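Hard water and the built-in kitchen: an interview with Dong-hyun Yoo

Dong-hyun Yoo has tested household water for 14 years, most of them at Nernness, a laboratory that takes samples from private wells and small public systems. His reports run to two pages. The second page, he says, is the one people skip.

"Page one gives the hardness figure. Page two gives the temperature at which scale will start to matter in that house. Most of the calls I get are about page two."

Hardness is the dissolved calcium and magnesium in the water, reported as calcium carbonate. Yoo's region averages 137 milligrams per liter, but he regards the average as a poor guide. Two wells on the same road can differ by a factor of three, depending on depth and on whether the casing passes through limestone.

"I ask for the sample from the cold kitchen tap, before any filter, after the water has run for several minutes. If it comes from the hot side, I am measuring what is left after the heater has taken its share."

Scale forms when heated water gives up carbon dioxide and calcium carbonate comes out of solution. Water heaters take the largest deposit. Dishwashers, kettles and steam ovens follow. Faucet aerators clog for a different reason: the water evaporates on the mesh between uses and leaves its minerals behind.

Yoo's position on softeners is narrow. He recommends an ion-exchange unit on the hot line only, with the cold kitchen tap left untreated. Thomas Sorrentino, a plumber who installs the Cikix units Yoo tests against, disagrees in part.

"A hot-only loop is fine in a new build," Sorrentino says. "In an older house I have to open a wall to separate the lines, and the owner pays for that. Often I soften everything and run one hard line to the sink."

Both men set regeneration by metered volume. Sorrentino programs a reserve equal to one day's use and checks the salt at each service visit. Yoo tests the outlet just before regeneration, when a failing resin bed is easiest to catch.

On finishes, Yoo is brief. Marble is itself calcium carbonate, and the acid that removes scale also etches the stone.

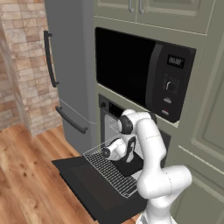
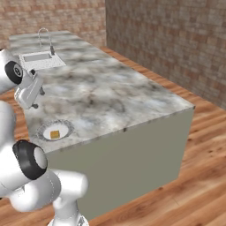 "Vinegar on a chrome spout is acceptable. Vinegar running off the spout onto marble is a dull spot that has to be polished out. I tell people to remove the aerator and soak it in a cup, away from the counter."

He gives the same advice for steam appliances. Use the descaler named in the manual, at the stated dilution, and rinse the tank twice. He does not recommend magnetic conditioners. He ran one for 18 weeks on a test loop and found no difference in deposit weight from the untreated line.

His current work is a survey of wells near Zukcombe, where owners have reported heater elements failing early. Samples are still coming in, and he wants a second round in January, when the water table is higher, before he publishes any figures.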